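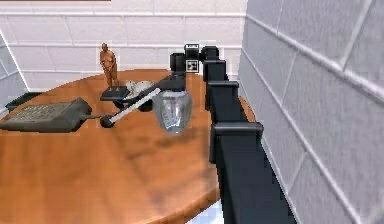
**hstoecker** wrote:

I have been comparing two gripper models and two controllers in simulation for the past few weeks and would like opinions before I write it up. Same arm in all runs, same scenes, same grasp planner. Only the gripper model and the low-level controller change. The scenes are cluttered on purpose. Here the arm has the glass jar just off the tabletop, with the white rod lying across the wood to the left of it and the figurine standing further back. Glass is the category where the two setups differ most, so I am mostly asking about that.

Gripper A is the stock parallel jaw with flat pads. Gripper B is the same jaw with a curved pad insert, 3 mm deep, that we drew ourselves. Controller 1 is plain position control with a force cutoff. Controller 2 is impedance control on the arm, with the fingers still in position mode.

Total so far is 3,943 grasp attempts over 28 scenes. I count a grasp as good if the object is lifted and still in the fingers after two seconds.

What I see:

- On boxes and flat things, no difference worth talking about.
- On rounded objects, B is better than A with either controller.
- On the jars, B with controller 2 is clearly best. A with controller 1 tends to squeeze the jar out sideways when the pads land on the shoulder.

My question is whether the jar result will mean anything on hardware, or whether I am only measuring the contact model.

Hartmut

---

**rcalloway** wrote:

You're measuring the contact model.

A rigid jar against rigid pads gives you a couple of contact points, and the solver decides the rest. Your curved insert adds contact points. More contact points means more friction in the sim, so B wins. On a real arm with rubber pads the flat ones deform and you get a patch anyway. I would expect most of the gap between A and B to go away.

What friction value did you use for glass?

---

**hstoecker** wrote:

0.4 for glass on pad, same for A and B. Torsional friction is on.

---

**rcalloway** wrote:

Is that 0.4 from a measurement or from somebody's config file?

---

**hstoecker** wrote:

Config file.

---

**syaf_r** wrote:

I partly disagree with Roscoe. We did a similar test at Stirnbridge with a flat and a V-groove finger, sim first and then on the bench. The absolute numbers from sim were useless but the ranking held for cylinders and jars. It did not hold for thin objects like spoons and pens. The sim said the groove was fine and on the bench it dropped pens all afternoon.

So I would trust "B is better on round things" and I would not trust the size of the difference.

One thing to check, Hartmut: what happens with the rod? It's long, so if you grab it away from the center the weight wants to twist it out of the fingers. A curved insert could make that worse.

---

**hstoecker** wrote:

Good point. I had lumped the rod in with "rounded objects" because the shaft is round. I will split it out tonight.

---

**faizal_l** wrote:

Different question. How is the planner getting the jar pose? If it's ground truth from the simulator, then the glass result is missing the hardest part. Depth cameras are bad at clear objects. Ours sees the table through the jar and puts the surface in the wrong place or leaves a hole.

I see there's a marker on the wrist, so I assume you have a fixed camera in the loop at least for the arm.

---

**hstoecker** wrote:

Yes, the marker is for the hand-eye calibration check. We kept it in the model so that the collision shape matches the real arm. Object poses are ground truth for these runs. Perception is a separate test and I did not want to mix the two.

---

**faizal_l** wrote:

Fair, but then say so in the first paragraph of the write-up. People will read "glass jar" and assume you solved the seeing part.

Also, I would add pose noise. Run the jar scenes again with a few millimeters of error on the position. That is where impedance control should earn its keep, and flat pads may do better than you think - they don't care much if the jar is slightly off, and a curved insert does.

---

**rcalloway** wrote:

Agree with Faizal on the noise. It's cheap to run and it tells you more than another thousand clean grasps.

I still don't like the friction value. Sweep it from 0.2 to 0.8 and if B is ahead the whole way, I'll take back what I said.

---

**intan_p** wrote:

Has anyone here used the Ondside fingers for this kind of thing? They have a soft pad over a rigid core. I'm choosing between those and printing my own, and it sounds like the pad material matters more than the shape.

---

**syaf_r** wrote:

@intan_p Print your own first. You can glue different pad materials onto one printed finger and find out what you need before you spend money. We went through silicone, neoprene and bicycle inner tube. The inner tube was fine on glass but it picked up dust and had to be wiped often.

---

**hstoecker** wrote:

Update. I split out the rod and ran the jar scenes again with 2 mm of position noise.

Rod: B is worse than A when the grasp is away from the middle. Syafiqah was right. Seen from the log, the rod turns in the curved insert and the heavy end goes down until it touches the table. With the flat pads it turns less. Mixed in with the other round objects this was hidden.

Jar with noise: B with controller 2 is still first, but A with controller 2 is now close behind it. Both setups on controller 1 dropped by about a third. So on the jar the controller seems to matter more than the pads once the pose is not perfect.

Friction sweep is running. It's slow because I only have one machine free.

---

**faizal_l** wrote:

That matches what I'd expect. Is the force cutoff on controller 1 checked every step or at the planner rate? If it's the planner rate, you are giving it an unfair handicap.

---

**hstoecker** wrote:

Planner rate. I will move it to the control loop and repeat those runs before I post the table.

---

**rcalloway** wrote:

Then the "dropped by a third" number isn't worth much yet. Wait for the fixed runs.

---

**syaf_r** wrote:

The rod result stands either way, A and B share the same cutoff. If you post the finger drawing I can print a pair here and try them on a jar and a broom handle. Our bench is free until the end of November.

---

**hstoecker** wrote:

Drawing will be up tomorrow morning. The insert is held with two M3 screws from the back, so check the clearance on your jaws before printing.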